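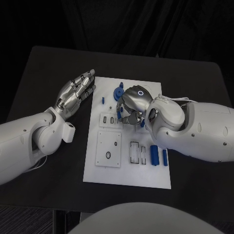
Home Contents Previous Section Next Section Figures References Cite

3. The Tumell Kit in Use

3.1 What the kit contains

The Tumell kit is sold by Lulell as a small tabletop assembly set for groups that work with two-armed robots and multi-fingered hands. It comes in a flat case with the parts, a set of base plates, printed layout sheets, and a short booklet of tasks. The version reviewed here is the standard one. Lulell also lists a larger set with threaded parts, which we did not buy.

The parts used in our tasks are blue and the plates are white. Figure 3 shows the layout for the gear task on its sheet, with six blue parts and two white plates. The blue parts include a gear with a raised hub, an upright peg, and two cylinders of different thickness. The smaller of the two plates has a pair of long slots. The larger one is square and has a ring-shaped hole and a small oval hole. Black rectangles are printed on the sheet as target positions, and the booklet refers to them by name in the task steps.

The strong color contrast between parts and plates is useful. Our segmentation model separated the blue parts from the sheet without any tuning. The white plates were harder. They lie on a white sheet, and under even light the edge of a plate nearly disappears. The dark outline around the holes gave the model something to find, and in practice it located the plates by their holes and worked outward from there. A plate in a third color would remove the problem, and we have suggested this to the maker.

3.2 Setup

All tests were run at the Nkuna laboratory on a Drarus upper-body robot with two arms and metallic, humanoid hands. The table has a dark top and a black curtain hangs behind it. We kept the curtain closed for every trial. The sheet was placed near the middle of the table by hand at the start of a session, and we did not fix it down. The kit booklet recommends taping the corners. We left the tape off for the main tests, on the view that a hand that drags the sheet should pay for it in the result.

The robot was teleoperated. The operator wore a pair of tracked gloves and a headset showing the view from the head of the robot. The same view is used in Figure 3. Three operators took part. Ovidiu Gavrilă had worked with the robot for a year before the tests, and the other two were trained in July, shortly before data collection began. Each operator was given the booklet and was allowed to practice with the parts by hand before using the robot.

The view from the head is a good one for the middle of the sheet and a poor one for anything under a curled hand. In Figure 3 the right hand is angled down over the upper part of the sheet, with its fingers curled over the parts there, and one small blue piece can be seen only between the finger segments. The left hand is held open beside the sheet. This arrangement was common in our recordings. Operators tended to keep the second hand straight and out of the way until it was needed, which left the parts near the peg in clear view.

3.3 Tasks and scoring

The booklet describes its tasks in order of difficulty. We used two of them. In the placement task, the operator moves the two cylinders into the printed rectangles. In the gear task, the operator picks up the gear and seats it in its place on the larger plate. Both tasks are scored on the sheet supplied with the kit, which asks for the final position of each part and whether any part left the sheet.

We found the scoring sheet clear for placement and vague for the gear. It asks whether the gear is "home" but does not say how far it may tilt. We settled on our own rule: the gear counts as seated when a flat card slides over the rim without catching. The rule was applied by the person at the table, who did not operate the robot in that trial.

In total we ran 127 trials. Of these, 13 were stopped by the operator before the end, most often when a part had rolled out of reach. The thin cylinder was the usual one to roll. Stopped trials were scored as failures and kept in the data. A trial was never repeated to replace one that had been stopped.

3.4 Observations

The thick cylinder was the easiest part for all operators. It is wide enough that the fingers can close on it from the side, and small errors in the approach angle do not matter much. The thin cylinder called for a pinch between the thumb and one finger, and the operators who were new to the robot often pushed it before they had hold of it. Gavrilă's method was to bring the hand down from above with the fingers already half closed and then lower the wrist slowly. The other two copied this after watching his recordings, and their later trials look much like his.

The gear was a different matter. Its hub makes a natural handle, and every successful grasp used it. Gripping the rim by the teeth did work a few times, but the gear then came down at a tilt and had to be pressed flat with the back of a finger. The hub also hides the center of the gear from the head view. Operators lined the part up by its rim and then felt their way in, as far as that is possible without force feedback.

The untaped sheet moved in many of the trials, usually by a small amount and usually toward the robot. This did not affect the placement score, as the printed rectangles move with the sheet. It did affect playback. When we replayed a recorded motion on a freshly laid sheet, the hand arrived beside the part more often than on it. Readers who plan to use the kit for replay or for training a policy should tape the sheet down as the booklet says, or track the sheet separately — we now do both.

Wear was light. The blue parts picked up fine scratches from the metal fingertips, and the paper of the layout sheet creased along one side where the knuckles rested. Lulell supplies 2 spare sheets with the kit and sells more. The plates showed no change that we could find.

3.5 Suitability

For a group that already has hands with separate fingers, the kit is easy to start with. Unpacking and laying out the first task took less time than our usual calibration. The parts are large enough to see from the head of the robot and small enough that a simple whole-hand grab does not solve the harder task. We would not use it alone to compare two hands. The gear task depends heavily on the operator, and the booklet gives no guidance on how much practice to allow. Results by operator are given in Section 4, together with the practice time each of them used.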